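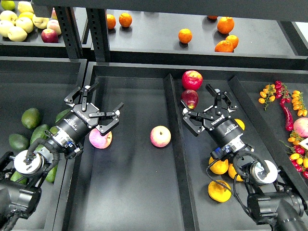 Beatriz Pacheco a ouvert le ticket en écrivant que les pommes ne restaient jamais dans leur compartiment et que le meuble Manska « encourageait le vagabondage ». Priorité demandée : urgente. Priorité accordée : normale, il s'agit de pommes.

Ticket nº 21, présentoir à fruits, deux niveaux
Statut : en cours
Suivi : Lingyun Qiu

Symptôme signalé : pommes à l'étage, pommes en bas, et des fruits jaunes dont l'identité varie selon la personne qui fait l'inventaire. Le plan de rangement prévoit les avocats à gauche, rien au centre, le reste à droite. Le mot « reste » est d'origine, je n'ai pas osé y toucher.

9 h 40. Relu le plan. Il date de janvier et prévoit une étiquette « divers » au centre, biffée, puis rétablie au crayon. Demandé à Jianhua Xiao laquelle des deux versions fait foi. Réponse : « la plus récente ». Le crayon n'est pas daté.
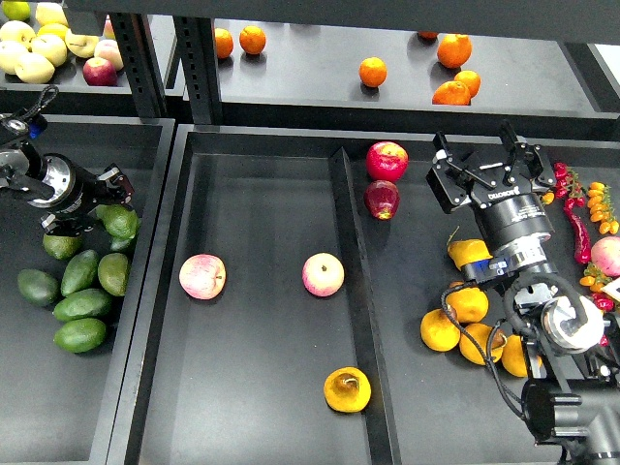
Pièce jointe 1 : bac central, deux pommes rose pâle et un fruit jaune.

10 h 15. Le bac aux avocats ne pose pas de problème de classement. Les avocats sont avec les avocats. Je le note, ce genre de nouvelle est rare dans ce service.

10 h 30. Pour les oranges de l'étage, Beatriz souhaite un alignement. J'ai commandé une baguette de retenue chez Verkitz, délai de 6 jours. D'ici là, les oranges se placeront comme elles l'entendent. 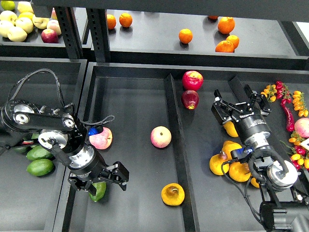 Reste le désaccord sur les jaunes. Tamunoemi Mohammed penche pour le kaki, Jianhua a saisi « poire » dans le fichier, et le fichier accepte tout, y compris « poire (kaki ?) », créé ce matin même. J'ai verrouillé la colonne. Deux réclamations en dix minutes, dont une de moi.

11 h 05. Consigne provisoire affichée :
Pommes rouges : à droite, contre le fond.
Pommes claires : à l'étage, côté gauche.
Fruits jaunes : à droite, sous le nom de fruits jaunes.
Bac central : vide en fin de tri.

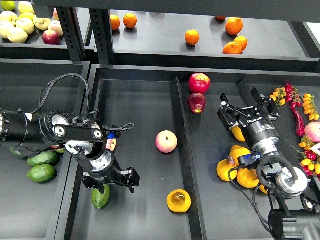
Faut-il trier les avocats par maturité dans le même bac ?
Les plus fermes vont au fond, les plus souples devant, et on ne les empile pas.

11 h 50. Beatriz demande la clôture du ticket. Refusé tant que la baguette n'est pas posée. Relance prévue auprès de Verkitz demain à 9 h.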